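3.2 Study sites and households

The survey was carried out in two towns, Zedov and Granach, which lie in the same valley but have a different history of waste collection. In Zedov the municipal yard accepts old electrical goods every working day. In Granach the residents depend on a van that comes once in a season, and between the visits many of them keep the unwanted goods in a cellar or a garage. We expected that this difference would influence how long a computer stays in the home after it is no longer used.

Questionnaires were sent to 2000 addresses, taken from the housing registers of both towns. Because the registers do not show empty flats, a part of the letters came back unopened, and these addresses were not replaced. After the first round we selected 80 households for a longer interview at home. The selection was made by lot inside each type of housing - flats, terraced houses and farms - so that the farms, which are few, would still be present in the material.

The interviews followed a fixed list of topics. We asked when each computer was bought, who used it last, and whether any part of it was repaired or exchanged. Respondents often did not remember the year of purchase, and in such cases we accepted an event in the family as a reference, for example the first school year of a child. The interview took around 24 minutes, but it was longer where several generations lived together.

For the purpose of this paper, a computer is "stored" if it was not switched on during the last year and the household still has it. Laptops and desktop machines were recorded separately. We made this separation because desktop cases (Figure 4) take more space, and respondents mentioned the lack of space as a motive for disposal more frequently than any other motive.
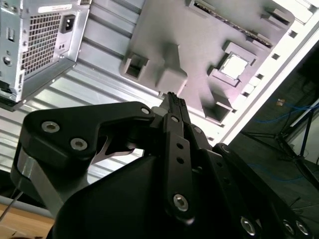
Figure 4. Computer case, interior.

3.3 Coding of the answers

All answers were typed into one table, which has 3303 rows after the removal of double entries. One row corresponds to one device and not to one household. Open answers were coded by two readers who worked independently, and the differences were discussed until a common code was found. For the motives of storage we used the scheme of the earlier Drerard study, with one change: the code "sentimental value" was divided into two, as people in Granach spoke differently about machines which had belonged to a dead relative.

The answers from the Rusnák estate, at the edge of Zedov, are treated apart in Section 4. The estate has a common storage room, and it was not always possible to decide to which household a device belongs.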